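Undermount sink in marble worktop, sealant keeps failing at the back edge

Kitchens and Worktops > Stone and Solid Surfaces

tarar_s
Joined the forum to ask this one. We have a dark marble worktop with an undermounted sink, fitted by the previous owners. The silicone joint between the rim and the underside of the stone has let go along the back edge. I have cut it out and redone it twice. Each time it held for a few months and then I found water tracking along the underside towards the wall and dripping off the rear rail of the cabinet.

What I used both times: a general sanitary silicone from the merchant, acetic type (vinegar smell). Surface wiped with white spirit, left ten minutes, gunned in, tooled with a wet finger. The sink is held up with clips glued to the stone, no cradle underneath.

Questions are whether I have the wrong product, the wrong preparation, or a sink that is moving. There is also a faint dull line on the polished face of the stone near the cut-out which I would like to get rid of.

Shoaib

gualtiero_b
Wrong product and wrong preparation. You may have a moving sink as well.

Acetic silicone gives off acetic acid as it cures. Marble is calcium carbonate. The acid attacks the surface it is meant to be gripping, and you end up with a weak chalky layer between stone and sealant. Use a neutral cure silicone sold for natural stone. The tube will say so. It should also say non-staining, as some neutral silicones bleed plasticiser into the stone and leave a dark margin that you will not get out.

White spirit leaves an oily residue. Use isopropyl alcohol or acetone on a clean white cloth, and change the cloth until it comes away clean.

The dull line is probably etching from the same cause.

Gualtiero Bassi

millrace
Agree on the neutral cure. Disagree that the chemistry is the main thing. I have taken out plenty of acetic joints on marble that were ugly but still watertight. If it goes at the back only, and goes twice, I would look at the support first. Clips glued to stone rely on the glue and on the stone being clean when the glue went on. Fill the sink to the overflow and put a straight edge across the gap between rim and stone before and after. If it changes, the sealant is being asked to do a structural job.

tarar_s
Filled it this evening. Measured with feeler gauges at the back, where I have already cut the sealant out. The gap opened by 2 mm with the sink full. Front corners did not move at all that I could detect.

millrace
There you are. No silicone joint that thin will take that every day.

gualtiero_b
Two millimetres is a lot, I accept that. It does not make the acetic silicone the right choice. Both need putting right, and in this order: support, clean back to sound stone, prime if the maker asks for it, then seal.

agata_bianchini
I fitted kitchens for a long time and now mostly do repairs. For support I would not bother re-gluing clips overhead. Make a timber frame inside the cabinet: two bearers front to back, screwed to the sides, with a cross rail at the front and another at the back. Pack up under the sink flange until it just touches the stone, then back off enough for the bead. Sealed softwood is fine. Do not use chipboard offcuts, they swell the first time the trap leaks.

There are ready-made cradles too. The Bilora one adjusts with threaded feet, and the Kalent one is a fixed steel angle that you have to shim. I prefer the Bilora because you can wind it up a quarter turn at a time. It does foul some waste pipes, so measure first.

millrace
Threaded feet work loose with a disposal unit on the sink. Lock nuts, or a dab of thread lock.

agata_bianchini
Fair. No disposal unit mentioned here, but yes.

tarar_s
No disposal unit. The trap sits well to one side so a cradle should clear it. Internal cabinet width at the height of the bowl is 80 cm.

How do I get the old silicone off the underside without damaging the stone? I scraped with a blade last time and I suspect I left a film.

gualtiero_b
You did. Everybody does. Silicone will not bond to cured silicone, and a film you can hardly feel is enough to spoil the joint.

Mechanical first: plastic scraper, then a new razor blade held almost flat. Then a digestant. Read the label before you buy, since several of the common removers are acidic and will etch marble. The gel type I use is Cirillo, which is solvent based. Leave it for the time stated, lift off, repeat. Finish with isopropyl. The water test tells you whether you are done: wet the stone, and if water beads in patches there is still silicone there.
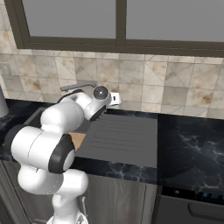 The beading test only works on unsealed stone. If the worktop has been treated with an impregnator the water will bead everywhere. On the underside it is usually bare, so you should be all right, but check a spot well away from the old joint for comparison.

For the bead itself, run it continuously and do not stop at the corners. Offer the sink up while the silicone is wet, tighten evenly, and leave the squeeze-out on the underside alone. Trim the visible side once cured. No wet finger on stone. Saliva and washing-up liquid both get under the edge of the bead and stop it sticking.

debmazza
Would masking tape along the polished edge not be simpler than trimming? I tape everything and pull it while the bead is wet.

gualtiero_b
Tape is good. Low-tack only, and not left on overnight. I have seen ordinary tape lift a topical sealer off in strips.

debmazza
Point taken. Mine are mostly tiled backs and I had not thought about a sealer.

On that subject, Shoaib, is the joint between the worktop and the wall sound? If water is appearing at the rear rail it may be coming down behind the taps or through the upstand joint and only looking as though it has come from the sink. I spent two days chasing a sink leak once that was a missing bit of silicone under a window board. Debora

tarar_s
The wall behind is tiled and the joint looks intact. I had not tested it separately.

debmazza
Then test it separately. Dry everything, lay kitchen paper along the rear rail and under the rim, and pour a cup of water slowly along the wall joint with the sink empty. Wait half an hour. Then do the same round the tap base. Only then run the sink. If you do it all at once you learn nothing.

millrace
Seconded. And put a drop of food colouring in the water for the sink test, not for the marble tests.

ppk_tendholm
We have a similar set-up at Tendholm and gave up on marble round the sink altogether. Limescale, lemon juice, wine, all of it marks. Replaced it with granite and have not looked back. I would think hard before putting more work into it.

agata_bianchini
That is an expensive answer to a failed bead of silicone.

ppk_tendholm
It is an expensive answer once. He has done the cheap one twice.

agata_bianchini
He has done the wrong one twice. Granite on the same clips would have moved just as much.

tarar_s
Not replacing it. I was quoted 302 for the resealing alone, which is partly why I am doing it myself, and I dread to think what new stone would cost.

Results of the separate tests. Wall joint: dry. Tap base: dry. Sink: paper wet at the back within minutes. So it is the rim.

j_beltran
Stone restorer here, replying only on the dull mark. If it is a light etch you can bring it back by hand with marble polishing powder (tin oxide, or a mix with a little oxalic acid), a damp felt pad and patience. Work a patch larger than the mark so there is no visible boundary. Keep it as a slurry and do not let it dry. If you can feel the mark with a fingernail it has gone past polishing powder, and you need diamond pads, starting no coarser than you must.

Try it first somewhere hidden. Dark stones show every mistake. Also confirm that it is marble. A good deal of what is sold as dark marble is some other limestone, and a few are not calcareous at all. A drop of vinegar on an offcut or the underside for a minute will fizz or dull on calcite. Rinse straight away.

Jacinto Beltrán

gualtiero_b
I would leave out the oxalic mix for a beginner. Too easy to burn the surface if the slurry dries.

j_beltran
At the proportion in a consumer powder I do not think it matters, and plain tin oxide by hand on a true etch takes an age. But if he is nervous, plain tin oxide will do no harm.

tarar_s
Vinegar on the underside fizzed slightly, so calcareous at least. I cannot feel the mark with a nail.

Bought the adjustable cradle, the gel remover and a neutral cure stone silicone. It took three rounds of gel before the water stopped beading. The cradle went in with lock nuts as advised. With the sink full again there is no movement I can measure at the back.

How long before I can use it? The tube says 24 hours.

gualtiero_b
The tube means skin and surface cure in a bead exposed to air. Yours is between a steel flange and stone, and moisture can only reach it from the edges. Neutral silicones cure at perhaps two millimetres a day from the exposed side, slower in a cold room. I would leave it three days before filling the sink, and keep heavy pans out of it for a week.

millrace
Three days is cautious. With a proper cradle under it I would rinse a cup in it after one.

gualtiero_b
Rinse a cup, yes. Fill it, no.

tarar_s
Sealed 20 August 2020, tap isolated. Will leave it the three days and report back in September when it has had some use. I have not started on the polishing.

j_beltran
Do the polishing after the silicone has fully cured, and tape over the joint. The slurry gets into a soft bead and stays grey.

debmazza
Leave the kitchen paper along the rear rail for the first week. It costs nothing and you will see a drip before the cabinet does.

tarar_s
Paper is in. Does the 43 mm hole saw sold for tap holes go through marble, or is that for steel only? I may want a filter tap later.

agata_bianchini
If it has steel teeth it is for the sink, not the stone. You want a diamond core bit, run slowly with plenty of water, and a board clamped underneath to stop it blowing out. Start a new thread when you get to it, and give the distance from the cut-out to the back edge, because that is the bit that cracks.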